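Home | Forums | Church Life & Doctrine | Search | Log in

Thread: Baptising infants — when did it become the norm?

quietpew52
Our house group in Trasthorpe has got itself in a knot over this. One side says the household baptisms in Acts must have included babies, the other says you can't build a practice on people who aren't mentioned. I lean towards the first but I'd like to hear from anyone who's read further than I have. Tuesday's session ended with everyone talking at once and me clearing up.
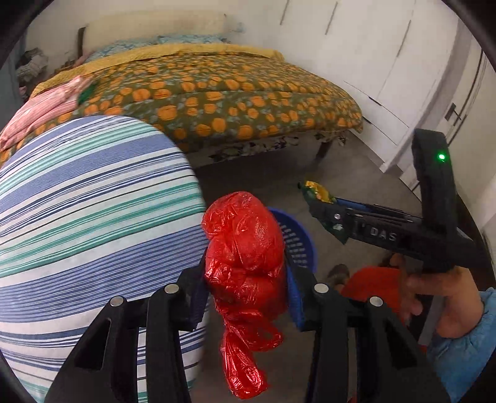

Red bag, all bulging out.

fontandfounder
Tertullian is where I'd start. He argues for putting baptism off, little children included, and you don't argue against a thing unless people are doing it. So it was going on by his day at the latest.

Brirnell_Baptist
Going on, yes. Normal, no! Look how many big names of the fourth century had Christian parents and still weren't baptised until they were grown up. If it had been handed down from the apostles, somebody forgot to tell their mothers.

fontandfounder
But that delay was mostly fear of sinning afterwards, surely? It's a different worry altogether. Origen says outright that the church had the custom from the apostles.

Brirnell_Baptist
Origen says it, and he's writing in the third century. I'd want something earlier before I hung my hat on it.

quietpew52
This is all going in my notes, thank you both. I hadn't thought of the fourth-century lot at all. I've got two weeks before we meet again, so I'm reading in the evenings once the table's free.
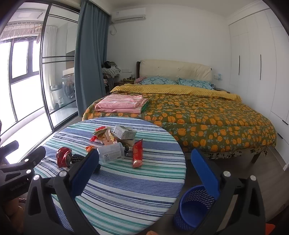

What I can't work out is where Augustine fits. Did he change the practice, or did he find it already there and supply a reason for it?

oldlectern
The second, I'd say. He points to the baptism of infants as something everyone accepts and then argues back from it to original sin. Mind you, I think the argument made the practice a good deal more urgent — parents stopped waiting.

Brirnell_Baptist
Now that I can agree with. Still doesn't get you to Acts, though.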